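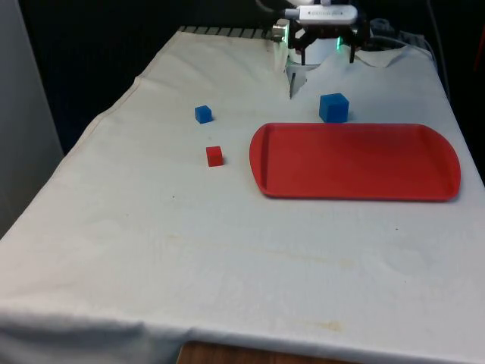 Three cubes and a tray on the white cloth

The Big Blue One

Xuân put the cloth on first. It had been her mother's best tablecloth once and had gone down in the world by stages, from Sundays to ironing to this. There was a yellowish-brown mark near the front that Bảo said was tea and she said was fish sauce. It had been through the wash so many times that it no longer mattered who was right.

"Left a bit," said Bảo.

"It's straight."

"It's straight on your side."

She pulled it left. Then she put the tray down, the red one with the rounded corners, and turned it so that the tab pointed away from him. He liked it that way round. She tipped the cubes out of their bag and one of them rolled off the table and under the radiator, and she had to lie on her stomach to get it back.

The hospital had sent him home in January with a sheet of exercises and a telephone number. The sheet said to pick up small household objects with the affected hand, move them to a container and release them. For a fortnight they used walnuts, until he got cross and ate them. Then Soledad Cáceres from downstairs came up with three cubes her boys had grown out of, a little red one, a little blue one and a big blue one, and said she didn't want them back.

"What's the score?" Xuân asked. She had the notebook open on her knee.

"Yesterday was eighteen."

"Yesterday was thirteen. I've got it here."

"You weren't here for the last five."

She wrote nothing down and waited. He put his right hand on the cloth and looked at it. He had been a fitter at Jakow for most of his life, and the hand had done whatever he wanted without being looked at. Now he had to watch it all the time, like a pan of milk.

He went for the red one. His fingers closed on it at the second try and he got it over the rim of the tray and let go.

"One," said Xuân.

The small blue one was next. He pushed it along for a while before he got hold of it. It made a ridge in the cloth in front of it and she wanted very much to reach over and smooth the ridge out. She sat on her hand.

"Two."

He didn't try the big one. He never did until the end. It was no heavier than you would expect, but it was wide, and his thumb wouldn't go out far enough to get round it. He had dropped it more times than she had put in the notebook. She took the two small cubes out of the tray and set them down again, and he started over.

They did that until the light had moved off the table. At eleven there was a knock and it was Khôi Đinh, who had come about the gutter and stayed to tell them what the gutter would cost. He wanted 4,000 to do the whole back of the building. Xuân said they would have to talk to Derkside, who managed the place, and Khôi said he had talked to Derkside and it had been like talking to the gutter.

"What's all this?" he said, looking at the table.

"I'm playing a game," said Bảo.

"Who's winning?"

"The big blue one."

Khôi picked it up in his left hand, turned it over and put it down by the tray, on the right, closer to the front than Xuân would have put it. Then he saw her face and said he ought to be getting on. She went with him to the door and they stood on the landing talking about his sister Yến, who had married one of the Lại brothers and was living over the Lưu bakery and was never warm enough, or was too warm, depending on which room she was in. It took a long time. When Xuân came back in, Bảo was sitting exactly as she had left him.

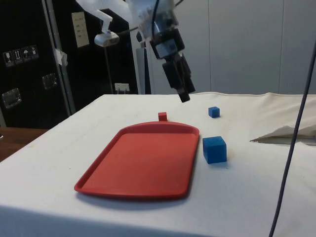 "He's put it in the wrong place," Bảo said.

"I'll move it."

"No. Leave it there."

He shifted his chair. He laid his wrist on the edge of the table, with the cloth hanging down against his knees, and opened the hand. It opened slowly, and the thumb came last. With the cube where Khôi had left it he didn't have to reach forward. He could come at it from the side.

The first time he knocked it against the rim and it stayed where it was. The second time he had it, and had it up, and then it went down on the cloth and turned on to another face.

Xuân looked out of the window. Soledad's washing was out in the yard and one of the boys was kicking a ball against the bins. She read the side of the Kurora van parked across the road. She read the telephone number underneath. She heard him breathe in through his nose, the way he used to when he was under the sink with a spanner, and then she heard a small flat sound, plastic, and she still didn't turn round.

"Well, write it down," he said.

She picked up the notebook. The pen had got under the cushion and she had to hunt for it. When she found it she wrote the day, Tuesday, and under that a one, and after it the word big.

"Put eighteen for yesterday," he said.

"It was thirteen."

"Put it anyway."

She looked at him. He had his hand in his lap and was rubbing the thumb with the fingers of the other one. She crossed out the thirteen and wrote eighteen above it, and asked him if he wanted soup or the rest of the rice.

"Soup," he said. "And leave the cloth on."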